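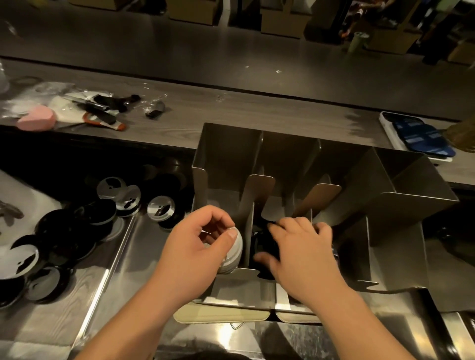

Household Money Tips: Taming the Bills, the Accounts and the Drawer of Doom

Posted Feb 5, 2025 in Home Admin

I love a Wednesday evening with the household paperwork. Yes, really! Give me a pot of tea, a pile of statements and a working pen and I am perfectly happy. I know most people would sooner clean the oven, so I've put together the tips that have made the biggest difference in our house, and a good few of them came from readers of this page after the last round-up.

Give each account one job

We used to have a single current account that did everything, and by the third week of the month I couldn't have told you whether the money in it was for the gas, the dentist or a takeaway. Now the wages land in one account, the bills go out of a second, and the food and fun money sits in a third with its own card. Moving the bills across took one wet afternoon and it has been bliss ever since!

If your bank lets you rename accounts, do it. Ours are called Bills, Shopping and Leave Alone. My sister-in-law called hers Roof, and she says she has never once been tempted to spend the roof on shoes.

Line up your direct debits

Most companies will let you choose the day your payment goes out. Ask them. I moved all of ours to 2 days after payday, so that by the end of the first week I know exactly what's left. The water company did it over the phone in a few minutes, the council wanted a form, and the broadband people had it tucked away under "manage my plan" where I would never have looked.

Check the first payment after any change. Sometimes you get two close together, or one slightly odd amount while they catch up, and it's much nicer to be ready for it.

The yearly bills

Car insurance, the boiler service, the TV licence, the vet's booster jabs, Christmas. Write them all down, add them up and divide by 12. Set up a standing order for that amount into a separate savings pot and pay the big ones from there when they turn up. The first year is bumpy if your car insurance is due in month two, so start with a little extra if you can manage it. By the second year it runs beautifully.

I keep the list taped inside the larder door. June is our dreadful month (insurance, car tax and three birthdays), and seeing it there in red pen since the new year does help.

A folder for the paper that's left

Even with everything online you still end up with paper. I use a concertina file from Prandlow, the plain green one, with these sections:

House
Car
Health and teeth
Bank and savings
Tax and wages
Guarantees and receipts

That's 6, and I'd urge you not to go much further. I once had a file with twenty-odd tabs, and half of them held a single sheet of paper I could never find again — was the carpet receipt under Home, Floors or Guarantees? Staple the till receipt to the guarantee booklet before it goes in, and photocopy the receipt if it's the shiny sort that fades.

How long to keep things is a question I get all the time. We keep bank statements and tax papers for several years, guarantees until they run out, and anything to do with buying the house or a pension for good. If you work for yourself the rules are stricter, so do look those up on the official tax pages.

Anything with an account number on it goes through the shredder. Ours is a little Hamuro and it jams if you feed it more than 4 sheets, but the shreddings are marvellous in the compost heap! (Leave out the window envelopes.)

The fifteen-minute money check

Once a week, sit down with your statement and read every line. I do mean every line. I've found a magazine subscription we thought we'd stopped, a parking charge taken twice and a free trial of a recipe app that had quietly become a paid one. Tick them off with a pencil if you like paper, or use a spreadsheet. I tried the Trotari budget planner for a while and loved the coloured stickers, then went back to a school exercise book, which fits in the knife drawer.

If something looks wrong, ring the bank on the number printed on your card. Never use a number from a text or an email, however official it looks.

Jars still work

For children, or for grown-ups who like to see the money, you can't beat jars. We have spend, save and give, all washed-out Tijani chutney jars with the labels soaked off. Soak them overnight in warm water with a spoonful of bicarb and the glue rubs away. When the save jar is full we take it to the branch together and pay it in, and the look on their faces when the balance goes up is lovely.

Do bag the coins by type before you go. Our branch won't take them mixed, and the queue behind you will be grateful.

Next time: switching energy supplier without losing your meter readings, plus your tips for splitting bills in a shared house. Keep them coming!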